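Strand Sessions: your questions

When do doors open?
Half an hour before the first act. We hold 289 standing. 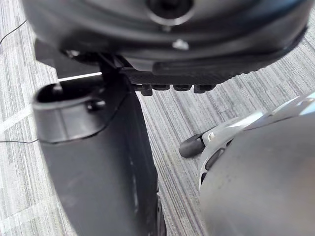
Can I bring children?
Over-8s are welcome with an adult, two per adult at most.

Is there a support act?
Usually. Hukoleo open for Lindiwe Buthelezi on 23rd December and play a short acoustic set.

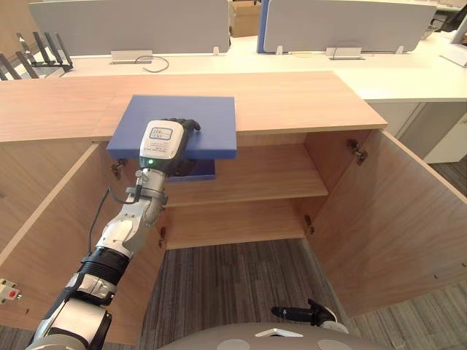 They'll be selling their new album at the desk afterwards, card only.

How loud does it get?
Loud near the stage. Free earplugs are at the bar.

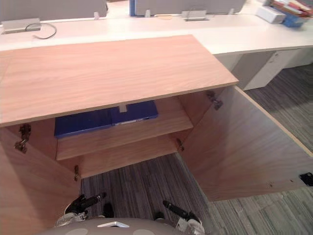 Neelam Jaiswal writes: the balcony is much quieter, and you still hear every word.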